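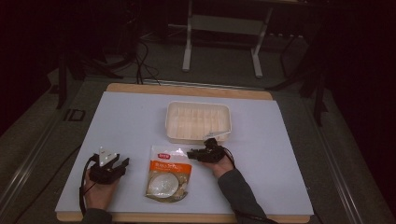
Page last changed: May 19, 2021

Hekley Tray and Pack Bench Kit

Product group: Manual demonstration equipment
Supplied by: Trerstead
Technical contact: Yu-na Ahn

The Hekley kit is a bench set for recording small packing and tidying tasks by hand, so that the recordings can be used to train a two-armed machine. The operator works with a hand-held gripper in each hand. A typical task uses a shallow plastic tray and one flat retail package with a clear front, laid out on a white board over the tabletop.

Suitability for unattended work

Customers ask whether a machine trained on this kit can take over a household or shop-floor chore. At present it can do so for a narrow set of items under supervision. Placing a rigid package in an open tray is within reach. Peeling a label, opening a sealed package without tearing the backing, and sorting a drawer of mixed goods are not. Clear plastic remains a problem for most depth cameras, and shiny film should be treated as an untested material until you have run your own trials.

We do not quote a cycle time for autonomous operation. A person with bare hands is faster at every task in the Hekley task list. Buyers looking for labour savings this year should consider a fixed-purpose packing machine instead.

Supplied items

Hand-held grippers, black, cabled: 2
Marker plates, white, triangular, fitted to grippers
Work board, white, rectangular
Shallow tray, cream plastic, ribbed inner wall
Recording software licence, one workstation

Tables, stands and retail goods are not included. Trays in other colours can be ordered through Eretti.

Setup notes

Centre the board on the table and leave the near edge clear for the cables. Keep the marker plates clean; fingerprints and adhesive residue reduce tracking quality. Do not cover the dots with tape. Route each cable along the forearm side of the gripper and allow enough slack to reach the far corners of the board without pulling.

Record at least 30 demonstrations of a task before training. Discard any in which the package leaves the board.

Compatibility

Recordings export to the Menon arm controller, version 21 or later. Earlier versions read the gripper position but ignore jaw opening. A converter for older files is planned for June.

Warranty is 2 years on grippers. Jaw pads are a wear item and are excluded.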